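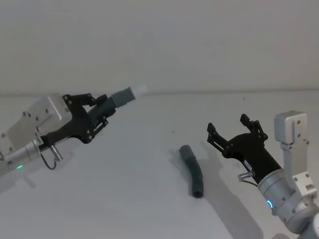

About Skustasley

Skustasley supplies flexible tubing, end pieces and short tube assemblies to equipment builders and repair shops. The company works from a single site in Drimbridge, with the cutting room, assembly benches and stores on one floor. Floor area is 1435 square meters, including the loading bay.

What we make

Most of our output is cut-to-length flexible tube, sold plain or fitted with an end piece. The catalog lists 526 part numbers. Tube is ordered by inside diameter, wall thickness, length and end condition. Ends can be left open, closed or fitted. Where a drawing calls for a different condition at each end, the part number carries two suffix letters, with the fitted end given first.

Dark gray is the standard color. Other colors are made to order and are subject to a minimum quantity, which is stated on the quotation. End pieces are stocked in white and black.

Length and curvature

Flexible tube keeps some of the bend it had on the coil. This is normal and does not affect the inside diameter. Length is measured along the centerline with the tube held straight under light tension, and the tolerance on the drawing applies to that measurement. A tube measured lying in its natural curve will read short.

Customers who need a straighter part should say so when ordering. We rest these parts flat in trays for 5 days after cutting and pack them in cartons at full length. Parts without this requirement are packed in bags and may be curved when opened.

Assembly

End pieces are pushed on dry as standard. Adhesive is used only where the drawing specifies it. The tube is gripped close to the end being fitted so that it does not fold, and the end piece is seated against its shoulder. Each batch is checked for seating depth, squareness of the cut and marks on the outer surface. Grip marks that can be felt with a fingernail are cause for rejection.

Benches have plain white tops. Chips and offcuts show up on them, and they are wiped down between batches. Only one part number is allowed on a bench at a time.

History

The company began as the hose and tubing counter of Rimkutė, a hardware wholesaler in Drimbridge. It became a separate business when the wholesaler closed its trade counter, and it kept the cutting equipment and the part numbering. Numbers beginning with R date from that period and are still valid for reorders.

The Emix range of push-on end pieces was added later. Emix parts fit all standard tube in three wall thicknesses and can be bought separately.

Ordering and samples

Samples are sent free of charge, up to three pieces per part number. Please include a drawing or a marked-up sketch showing the length, both end conditions and the outside diameter of the mating part. Stock items leave the same working day if the order arrives before 2 p.m. The site closes for inventory at the end of December.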